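April, a bit after 4 p.m.
Notebook, sim cell ("Ustico"), wrist camera and gripper upkeep

Came in to find Ustico's wrist view rolled over on its side again. Kulap swears she only changed the table height. I believe her, in the way one believes a dog standing next to an empty plate.

Went through the config with Kastriot. The camera mount gets its rotation from two files, and the loader reads whichever one was saved last. Kulap saved the table file, the table file drags in the old mount block, and over goes the room. I've commented out the old block and left a note above it in capital letters. Have NOT fixed the roll itself yet. Araceli's scripts expect the sideways view and she has a batch going overnight, so it stays until she is done with it. Anyone who gets a stiff neck can take it up with her.

Fingers next. The left one had been lagging on close -- small lag, but enough to shove the ball before the right one got there. Damping on the left joint was 33 and on the right it was 8. No comment in the file, no initials. Set both to 8, opened and closed them with nothing between, and they now meet in the middle like civilized people. Ghizlane wants them at 33 for the heavy parts. Fine, but both of them, and in a separate profile.

Contact settings: solver was down to 4 iterations, which explains the ball sinking into things last week. Put it back up. Nearly 1000 steps of the drop test after that and the ball stayed on top of the slab where it belongs. Slower, obviously. The Zondport machine fan now sounds like a hair dryer.

Start pose for tonight is fingers wide open, one on either side of the marble ball, no contact, ball toward the right end of the slab.

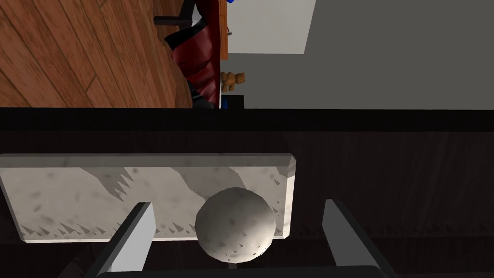
Marble texture still needs work. The veins come out as little gray triangles with sharp points, and Nuanchan says it looks like the stone has teeth. She has a cleaner version on her drive and will send it when she finds the drive. Low priority, since the grasp code doesn't look at color, but it bothers me every time I open the cell.

Left to do:
- one mount file, delete the other (after Araceli's batch)
- heavy profile for Ghizlane
- ask Kastriot why the close command is sent twice
- back up Ustico before anybody touches table height

Recent entries
Skurkidance: joint limits, second try
Pongsiri cell -- gripper swap and what it broke
Zondport fan, cleaning of
Ustico: table height (Kulap)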